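Chapter 2
Who Carries the Letters? Roads, Riders and Rule in the Mongol Empire

Before you start. Have the map at the back of the book open. You'll need it for the steppe routes and again for the section on China.

An empire is only as big as the distance an order can travel before it's out of date. Rulers knew this long before the Mongols. Persia had its royal road, Rome its posting stations. But the Mongols had more ground to cover than either, much of it grass, desert or mountain, and few towns to stop in.

Their answer was the yam. A chain of relay stations, each with fresh horses, food, fodder and somewhere to sleep. A rider came in, showed his pass, changed horses and went on. Ögedei, the second Great Khan, put the system on a regular footing in the 1230s. Later khans added to it, argued over it, and tried to stop people abusing it.

The pass was called a paiza. A tablet, of wood or metal depending on the rank of the holder. No paiza, no horse. At least that was the rule. Merchants and princes' relatives got hold of them too, and the households that kept the stations supplied had to feed the lot.

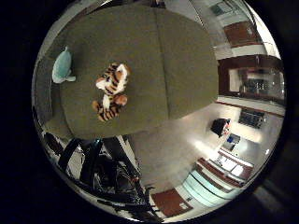 Tormod Granström objects that we make too much of the speed. In his view the riders get all the attention and the families who gave up the sheep, the mares and the felt get a line at the bottom of the page. For them the yam was a tax, he says, and a heavy one, and a chapter on it ought to begin at the station and not in the saddle.

Fair point, and we come back to it in the section on households. Pylyp Hutsuliak takes the other side, more or less: without the riders no census, no tax lists, no armies turning up where they were ment to. Keep both in mind as you read.

A word on sources. Not many Mongol ones. The Secret History is the main exception, and it is hard going in places. Most of the rest comes from outsiders: Persian officials, Chinese scholars, friars from Europe. They saw diffrent parts of the empire and wanted different things from it. Some served the khans, some had lost a city to them.

Key terms for this chapter: yam, paiza, khan, khanate, steppe, census, tribute.

First task, 15 minutes. Pick two places on the map, one in Persia and one in northern China. What would a station between them need in winter? Who would have to provide it? Notes only, full sentences later.

Section 1: The stations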